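## 4. Following a Minor Sport Away from the Rink: Results from the Fan Survey

### 4.1 Who answered

The survey was open for the whole of March. Links were posted by the two amateur clubs in Colcombe and Flemham, and paper copies were left at the ticket desk of the Toledo rink. In all, 500 people started the questionnaire. We dropped every form in which the respondent had not watched a full hockey game in the past year, in person or on a screen, and every form that stopped before the questions on viewing habits.

The group is older than the crowd at a typical home game, where students get in at a reduced price. It also leans toward people who grew up elsewhere. Many respondents had moved from a northern state as adults and brought the sport with them. Those who grew up locally had usually come to hockey in one of two ways: a parent worked near a rink, or a minor league team arrived while they were in school. Mansilla and Tsao found the same two paths in their earlier interviews with roller hockey players, and we use their labels, "brought" and "found," in the rest of this section.

### 4.2 Where games are watched

Most watching happens at home. This was true of both groups and in all three places, although the gap between home and rink was smallest in Flemham, where the arena is within walking distance of the older neighborhoods. Bars came a distant third. Several people wrote in the comment box that they had asked a bar to put a hockey game on and had been told that football was on every screen. One Colcombe respondent named four bars and gave the month in which each had stopped showing hockey.

Watching at home has a cost that the fans themselves pointed out. A football fan in these towns meets other football fans without trying, at work, at church, or in line at the store. A hockey fan watching at home may go a full season without talking to anyone in person about a game. Found fans reported this more often than brought fans, who tended to have relatives up north they called or texted during play.

We also asked people to name the place in the house where they watched. We had expected the answers to be rooms. A large share of them were pieces of furniture: the couch, "my chair," the recliner, the end of the bed. Respondents who gave a piece of furniture were more likely to watch alone and more likely to watch the whole game. We did not plan for this question to carry much weight and report it here mainly because it shaped the follow-up interviews, in which Alarcón asked people to talk through an evening game from the moment they sat down.
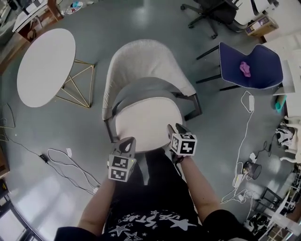 **Figure 3.** Light gray upholstered armchair, with a hand-held gripper in each hand over the front of the seat.

The interviews bore out the pattern in the forms. People who watched alone described fixed habits, such as eating before the first period and leaving the phone in another room. People who watched with family described bargaining. Hockey games in this region start at the same hour as many other programs, and the person who cared about the game was often the only one in the home who did. Two interviewees had settled on watching the first two periods with the sound off.

### 4.3 Going to games

Attendance questions asked about minor league and college games only, because the nearest major league team is a long drive from all three places. Of the people who answered this part, 181 had been to at least one game during the season and 18 held season tickets. Distance mattered less than we expected. Fans who lived in the same town as a rink went no more often than fans from the surrounding county, once we left out people who lived close enough to walk.

Start times mattered a good deal. Weeknight games were named as the main barrier by parents of young children and by people who work early shifts. Ticket price came up less often, and when it did, it was usually the price of parking or food that people objected to. The Toledo rink seats almost 4000, and fans there complained more about empty seats than about anything they had to pay for. A half-full building, one man wrote, makes it hard to talk a friend into coming back.

Football affects attendance in a plain way. When a home hockey game falls on the same night as a local high school football game, fans with a child or a niece or nephew at the school go to the football game. Brought fans spoke of this with some annoyance. Found fans mostly did not. Many of them follow both sports and treat hockey season as starting in earnest when football ends, even though by then the hockey schedule is well along. This difference in when the season "starts" is the clearest split between the two groups in our data.

### 4.4 Playing and watching

Fewer people than we expected had ever played. Ice time is short in all three places, and adult beginner sessions are held late at night. Street and roller hockey fill part of the gap. Montecinos, who coded the open answers on playing, separated people who had played any form of hockey from people who had skated but never played. The two groups watched about the same number of games, but the players were more likely to attend in person and far more likely to have brought someone new to a game.

Some clubs have tried to use this. The Traro program in Flemham lends sticks and helmets to children for a season at no charge and asks only that a parent stay for practice. We did not study the program directly. Parents who mentioned it in the survey said that they had learned the rules from the bench, mainly offside and icing, and that televised games became easier to follow afterward. Confusion over those same two rules was the most common reason given by respondents for a friend's loss of interest.

### 4.5 Limits

The forms reached people through clubs and a rink, so casual fans are surely missing. We have no answers from people who watched one game and gave up on the sport. Viewing was self-reported, and a fan's memory of a season is likely to favor the games that were won. Ojeda checked a small set of attendance answers against ticket stubs that respondents had kept and found that most people had reported one or two games too many. We have left the figures as they were given. The labels "brought" and "found" also fit some people poorly, among them respondents who had moved several times as children; they were placed by the town in which they finished high school.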